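Playing Together Without a Conductor: Rehearsal Methods in a Student Chamber Orchestra

Project report, Department of Music
Spring term

1. Background

The Matlala Ensemble is a student string orchestra that has worked without a conductor since it was founded. It rehearses twice a week in the Cukden Building and gives one public concert each term. I have played viola in the group for two seasons. For this project I wanted to find out how the players agree on tempo and dynamics when no one is standing in front of them, and whether the way a rehearsal is run changes how well they stay together.

Most of the reading I did for the course deals with string quartets. A quartet sits in a tight arc and every player can see the other three. In a larger group the back desks can't see much of the first violin's bow, so they depend more on listening and on the player directly in front of them.

2. Method

I recorded 4 rehearsals of the same piece, a serenade in three movements, using two microphones at the front of the room and one behind the basses. In the first two rehearsals the leader of the first violins gave all the cues. In the other two, cues were shared between the section leaders and each section could stop the music if something went wrong.

I then went through the recordings in Wuver, the audio software the department uses, and marked each place where a note was supposed to start together across all sections. This gave me 1221 marked entries. I left out passages where we stopped before the end of the phrase, and also most of the third movement from the second rehearsal, when a door alarm was going off down the hall.

An entry was counted as "together" if all sections started within a short window that I set by ear and then kept the same for every recording. I also wrote notes after each rehearsal about who had spoken and for how long.
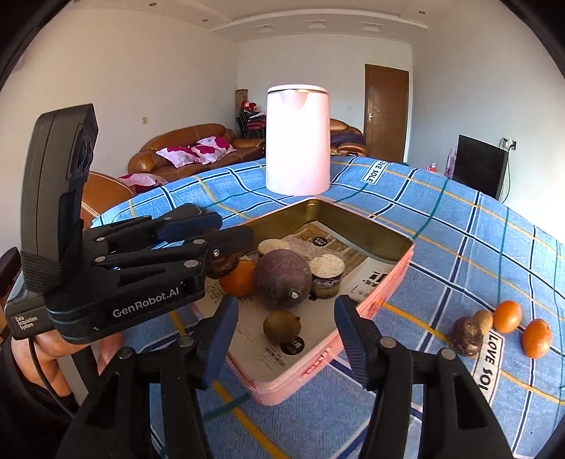 The marking took much longer than I had planned. Pizzicato entries were easy to place because the sound starts sharply. Soft bowed entries were hard, especially in the cellos, and I had to listen to many of them over and over at half speed. I checked a sample of my early marks again at the end and moved a few of them.

3. Results

Of the marked entries, 622 came from the rehearsals with a single leader and the rest from the ones with shared cues. Entries after a long rest were cleaner with a single leader. Entries in the middle of a phrase, where the tempo was already moving, were cleaner when cues were shared. The slow movement showed very little difference.

The shared rehearsals had a lot more talking. In one of them we spent most of the first half hour on eight bars - the viola and second violin sections had different ideas about where the crescendo should start. By the next rehearsal those bars were the most secure in the movement.

4. Discussion

The order of the rehearsals is a problem. The shared ones came later, so some of the improvement may simply be practice. A better design would switch back and forth between the two methods. I also played in every rehearsal I was measuring, and I knew what I was hoping to find.

The concert was at Jullulham Hall, which has a longer echo than our rehearsal room. The group decided to use a single leader for the openings of movements and shared cues everywhere else. I didn't record the concert, so I can't compare it with the rehearsals.

5. Further work

I would like to repeat the recordings with a wind group, where breathing gives a cue that string players have to make on purpose. The marked entries are saved with the department along with my rehearsal notes.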